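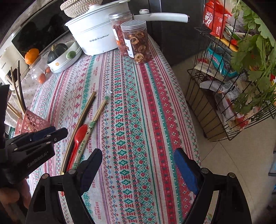 Do the disposable chopsticks stay in the drawer with the good ones? They go in the basket, still joined and still in their paper band, until somebody needs a pair.

July 10, 2026. Kitchen corner, sorting continued. Ksawery wants everything that touches food off the table by lunch — a noble aim, and he has gone to Prindia for shelf brackets.

Dark brown chopsticks: keep, drawer. Red plastic spoon: keep, though it matches nothing except the tablecloth. Scrap of clear wrapper: bin, no discussion.

Royalstar pot stays out, lid on. The long handle sticks out to the right, at elbow height for anyone walking past with coffee. Turn it to the wall. The straw basket can't live on the lid forever, but it has been there since November and has seniority.

Dried fruit: two jars, silver lids. Apple rings in the front one, going by the usual rate, will last 8 days. Red pieces behind, untouched by me.

Pumpkin still in the white dish with the green knob. Jakubowski says soup. He said soup last time too.

To do: drawer liner, labels, ask who is eating the tangerines.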